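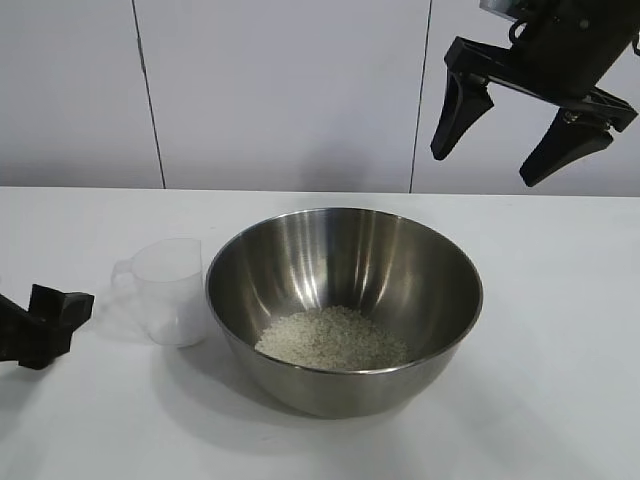

3.2 Arrangement and upkeep of the scooping cell

The cell used throughout this study was built at the Prurkis laboratory and consists of two arms, each fitted with a two-finger gripper, working over a shared white tabletop. A camera in a fixed position views the whole working area. The table and the wall panels behind it were kept white so that the dark fingers would stand out clearly in the recordings.

Figure 3. The cell with the bowl of uncooked rice and the clear measuring cup on the table.

The measuring cup proved the hardest object to place correctly. Its clear plastic gives a weak outline against a white surface, and the position estimate drifted when the room lights were changed. The steel bowl raised a different difficulty, as bright reflections on its inner wall were at times taken for the edge of the rice. Both problems were reduced by fixing the lamp settings at the start of each day and by repeating the camera calibration whenever a lamp was replaced. The calibration routine is the one described by Vasseur in the earlier Teletti report, with no change to its order of steps.

3.3 Finger wear and cleaning

Rice dust was the main cause of stoppages. Fine powder settled in the joints of the gripper brackets and, over a long session, slowed the closing movement of the fingers. The operators therefore cleaned both grippers after every 40 trials. Power to the arms was switched off, the fingers were opened by hand, and the joints were cleared with a dry brush. Compressed air was tried in October and abandoned, as it drove the powder further into the bracket.

The bracket screws were checked at the same time. A loose screw on the right gripper had gone unnoticed during the pilot work and produced an offset of around 3 mm at the fingertip, enough for the cup handle to be missed on a number of attempts. The affected trials were removed from the data set. After the screws had been tightened, the arm was sent to its reference position and the fingertip was compared with a mark on the table. If the two did not agree, the session was not resumed until the tool offset had been measured again.

Fingertips were replaced as a pair, including when only one of them showed wear. In all, 4 pairs were used over the 16 weeks of the trials. The spare parts were supplied by Coste, and the fitting was carried out by Faustine Boyer, who also kept the maintenance log. Entries in the log before March 2019 record only the date and the part concerned; later entries also give the measured offset before and after each repair.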